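### 3.2 Place settings and the reference layout

The study looked at how people lay a single place when the pieces are few and the mat is soft. Most earlier work on table setting has used full dinner services, where the order of knives, forks and glasses is fixed by custom and leaves little to choose. We wanted a smaller setting, closer to what is put out for a light breakfast or a child's supper at home.

Settings were collected from households in Guimarães in June. Each household was given the same printed sheet, which asked for one place to be laid with a mat, a plate, a cup and a spoon. The sheet said nothing about where the cup should go or which way the spoon should point. We received 200 usable settings from 13 apartment buildings. Settings with a missing piece, or with food already served, were left out before coding.

Coding followed the Plolell scheme, with 4 position codes per setting: plate on mat, cup to plate, spoon to plate, and spoon direction. Ludivine Courtois coded the full set, and a second coder worked through a part of it without seeing her sheets. Where the two disagreed, the setting was discussed and a single code entered. Most disagreements concerned the cup, which many people place at a corner of the mat – neither clearly beside the plate nor clearly behind it. We added the code "upper corner" to deal with these cases and went back over the earlier sheets.

Cloth mats raised a problem that stiff mats do not. A cloth mat seldom lies square, and a wavy edge makes it hard to say how far a plate sits from the middle. We therefore did not measure from the edge of the cloth. Plate position was coded by eye as left, center or right, and a plate only slightly off center was given its own mark in the notes column. Mats were not ironed or pulled flat for the study.

The layout in Figure 3 was used as a reference when the codes were explained to the second coder. The plate is a little left of the center of the mat, the cup is toward the upper right corner, and the spoon lies to the right of the plate with its bowl pointing up. Under the scheme this is coded center (with the mark for slightly left), upper corner, right, and bowl away from the diner.
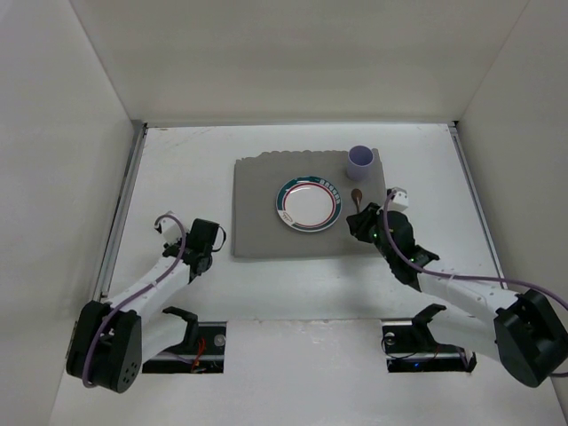
**Figure 3.** Reference layout: patterned-rim plate, lavender cup and wooden spoon on a gray cloth placemat.

The decorated rim was kept out of the coding. A round plate with a repeating border has no clear top, and the plate codes deal with position only. Spoon material was recorded but not used in the analysis reported in Section 4. Cup color was treated the same way. Handles were noted where a cup had one, as a handle may affect which side of the plate the cup is put on – this is taken up again with the Irnport settings in Section 5.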